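Skestico DP-2 Countertop Dough Proofer

The DP-2 is an enclosed proofing cabinet for small bakeries, cafes and test kitchens. It replaces the DP-1, which remains supported for spare parts. The cabinet runs on a standard wall outlet and does not need a water line.

Heat comes from a 500 W element mounted under the floor pan. A low-speed fan moves air up the rear wall and across both shelves. Humidity is supplied by a removable water tray that slides out from the front — it can be refilled without opening the main door. The factory setting is 40 °C, and the control holds the last setting used after a power loss.

Braided and other enriched doughs should be proofed covered for the first half of the cycle. Leave space between pieces, as strands that touch the shelf wall will dry on one side.

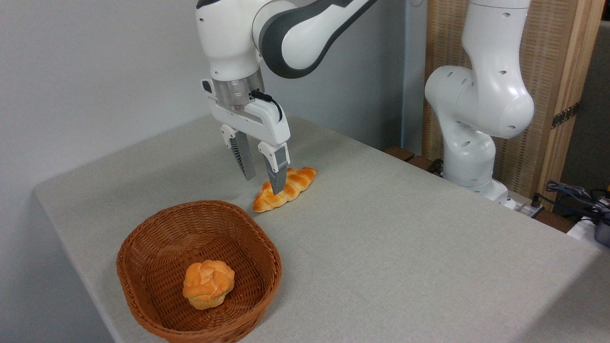 Naven, 11 February 2019

Units shipped from this date have the revised door seal developed with Ueda. The new seal is a one-piece gasket and presses into the existing channel without tools. Owners of earlier DP-2 cabinets can order it as part of the service kit. The Pukurura shelf set also fits all DP-2 cabinets, old and new.

Specifications
Shelves: 2, adjustable
Power: 500 W
Factory setting: 40 °C
Water supply: manual fill, removable tray
Door: hinged left, reversible

Cleaning
Disconnect power before cleaning. Empty the water tray at the end of each day and wipe the floor pan with a damp cloth. Do not use abrasive pads on the door glass.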